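Section 3: Setting up the scale

This section covers the Cludholm 2846 counter scale with the Rillitz display. If you have the older display with two buttons, use the leaflet packed with it.

3.1 Choosing a place

1. Put the scale on a firm, level table or counter. Do not use a folding table.
2. Keep it away from fans, open windows and heating vents. Moving air changes the reading on light loads.
3. Leave a gap between the scale and the wall so the display cable is not pinched.

Note: If the scale has been stored in a cold room, let it stand for 25 minutes before you turn it on.

3.2 Leveling

1. Remove the weighing plate by lifting it straight up.
2. Find the bubble level at the back left corner of the base.
3. Turn the four feet by hand until the bubble sits inside the ring. Turning a foot clockwise raises that corner.
4. Press down gently on each corner. If the base rocks, lower the loose foot and check the bubble again.
5. Put the plate back with the notch toward the display.

Caution: Never carry the scale by the weighing plate. The plate is not fastened, and the load cell under it can be damaged by a short drop.

3.3 Weighing with a container

1. Turn on the scale and wait for 0.0 to show.
2. Pick a container that sits flat and does not hang over the plate on any side. For small loose items, a shallow metal tray like the round one in the second picture is a good shape.

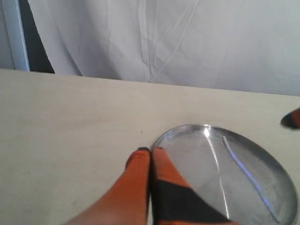
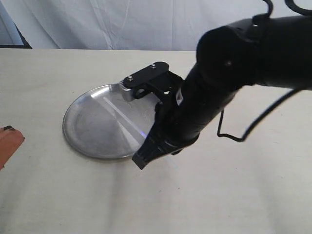
3. Place the empty container on the plate and press ZERO once. Wait until the display stops changing.
4. Add the items and read the net weight.
5. To start over with the same container, empty it and put it back. If the display does not return to 0.0, press ZERO again.

Note: The container counts toward the maximum load even after you have pressed ZERO. If the display shows "OL", take off some of the load right away.

3.4 Storing a container weight

The scale can remember up to 43 container weights, so you do not have to zero an empty one each time.

1. Put the empty container on the plate and hold STORE until a slot number blinks.
2. Use the arrow keys to choose a slot.
3. Press STORE again. The display shows "SET".

Stored weights are kept when the power is off. They are erased by a full reset (see Section 6).

3.5 Before first use

Weigh the brass check weight supplied in the Skistesby accessory box. The display should read 172 g. If it does not, repeat 3.2, then follow the calibration steps in Section 4.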